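Four Pancakes and a Coiled Roll: A Morning with Cosmin Rusu

Cosmin Rusu starts at 4 in the morning and is done with the baking by the time most of his customers are awake. He runs the breakfast counter at Ranau, a small place on Bevan Street with a kitchen in back and a window in front. He has been there since November, and before that he cooked for a hotel for nine years.

We met after the breakfast rush. He had a cup of coffee and didn't sit down for most of the conversation.

I asked him why the menu is so short. There are two things on the board that he makes himself, pancakes and a coiled roll, and everything else is coffee, juice or fruit.

"At the hotel we had a buffet," he said. "You make thirty things and you don't get good at any of them. I wanted to make a couple of things every day and see if I could get them right. I'm still working on it."

Pancakes first

The pancakes come in a stack of four, and he doesn't sell a smaller one. They are thick, with puffy rims that stay paler than the faces.

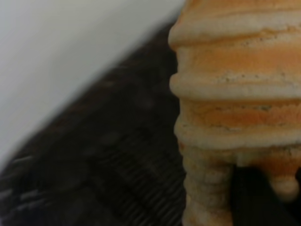 A stack of four, golden on the faces and paler at the rims.

Rusu uses 500 grams of flour for a batch, with buttermilk, eggs, a little sugar and melted butter. He lets the batter stand for 30 minutes before any of it goes on the griddle. He said people at home usually skip that part.

"They're hungry, I understand. But the batter has to sit. And don't stir it again after. You just take the ladle and go."

He keeps the heat at medium or a bit under. If the griddle is too hot, he said, the outside gets dark and the middle is paste. He turns each pancake once and never presses it with the spatula. I said I have always pressed them.

"Everybody does. My mother does it. You push all the air out and then you have a flat one."

I wondered whether he worried about them coming out uneven. He doesn't use rings, and he pours by eye.

"No. I had rings at the hotel. Every pancake was the same, and people would ask if they were frozen. Here one is a little bigger, one leans. It's fine. You put syrup on it."

The roll

The other item on the board is called the Asivach. It is a long roll made from a strip of dough wound around itself, then glazed and baked. The name is one Rusu made up with his sister when they were children, for a bread their grandmother baked on holidays. He says hers was sweeter and he has never managed to copy it.

He rolls the dough into a long flat strip, brushes it with butter and winds it on the diagonal so that each turn overlaps the last. The glaze is egg yolk and milk. It goes on the top of each turn and he tries to keep it out of the seams, so they bake up lighter.

"If you glaze everything, you lose the lines," he said. "It looks like a plain loaf. The lines are the work, so I want to see them."

How long did it take him to learn the winding? He thought about it.

"The first month, they opened up in the oven. Too loose. Then I made them too tight and they split. I wrote down every batch in a notebook, how much water, how warm the kitchen was. The last one I wrote down was number 724. After that I stopped writing."

He still has the notebook, on a shelf above the flour bins. Most of the pages have butter on them.

The rolls are sold one at a time, from a basket on the counter. He bought a set of baskets from Furnport when he opened and has kept the dark brown wicker ones. I asked if he puts a cloth inside. He does when the rolls go in warm, and takes it out to wash at the end of the morning.

"A basket is better than a plate for this," he said. "On a plate the bottom gets soft. I learned that from a customer. She brought one back to show me."

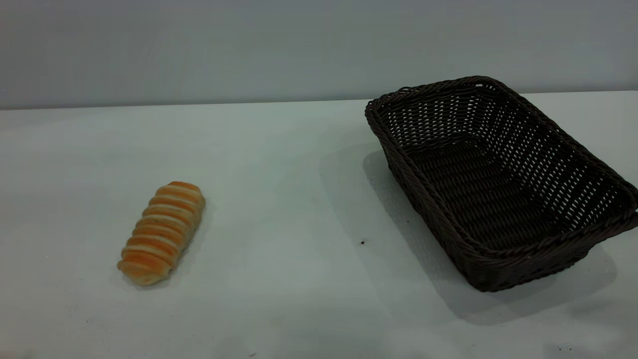

Advice for home cooks

Before I left I asked what he would tell somebody who wanted to try either one at home. He said to start with the pancakes on a morning with no plans, and to expect the first one off the griddle to be bad. He eats his first one standing up, with salt.

For the roll, he suggested making a half batch and baking it the same day. It doesn't keep well overnight. Day-old ones he slices across and toasts, and he likes them with plum jam.

I also asked if a third item might go up on the board this winter. He said his sister wants him to do a cheese pie.

"Maybe. She can come and make it," he said, and went to wipe down the griddle.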